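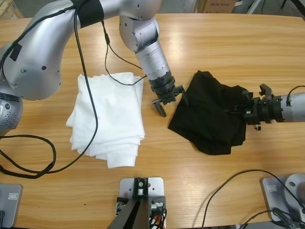

*A white cloth and a black cloth on the table, between two robot arms.*

In my second year as a physiotherapist for a women's rowing club, an athlete asked me a question that I could not answer. She had signed a paper at the start of the season which allowed the club to collect her sleep, her heart rate and the dates of her periods. She wanted to know who reads it. I told her I would ask, and I asked for three weeks.

The answer, when it came, was longer than I liked. Her coach reads it. The club doctor reads it. The company that makes the wristband, Gemar, keeps a copy, and the person who selects the crew for the regatta in May also has a login. This last part was not written in the paper. It was written in a second paper, which the first paper mentioned on its last page.

I am not against measurement. I have seen a stress fracture caught early thanks to a cycle diary, and I was grateful for that diary. A missed period in a young rower can be the first sign that she eats too little for the work she does. A doctor must know this. My doubt is about the selector, who has eight seats to fill and more than eight good women.

Put yourself in the place of the athlete. If she reports honestly that she slept badly for four nights, she may lose her seat. If she writes that all is fine, she keeps it. We have built a system where the truth has a price and she is the only one who pays it. After some months the data become polite. Everybody sleeps eight hours and nobody has pain. The coach then makes his plan from these polite numbers, and he is surprised in spring by the injuries.

My colleague Nandini Naidu, who worked before in Sesetti with runners, does not agree with me. She thinks that adult athletes can sign what they want, and that to protect them from their own signature is to treat them like children. I take this argument seriously. Women in sport have been protected from many things that they wished to do, and the protection was often an insult. But I answer her that a signature is free only when it is possible to refuse. In our club the form was given on a Thursday evening together with the boat list. I do not know of one rower who refused it.

The form has 2402 words. I counted them on my computer, as I wanted to be fair. The part about who may see the medical answers has 187, and they come after the rules for the parking.

What would I like instead? Health data should go to the doctor and stop there. The doctor may tell the coach "she rests this week" and need not say the reason. The selector should look at the boat, at the times and the technique, as selectors did for a hundred years. When an athlete leaves the club, her file should leave with her. The club in Lurar already works in this way, and I have not heard that their boats became slower.

Some people will say that a good coach needs the whole picture. I would answer that a good coach can ask. The best one I have worked with, a quiet man whom everybody called Khương, walked next to the athletes from the water to the boathouse each morning and carried one end of an oar rack. They told him everything on that walk, and he wrote none of it down.

My rower, by the way, still wears the band. She takes it off at night now, and in her record there is an empty space where the sleep was. The selector has asked her two times about it. She says that it itches.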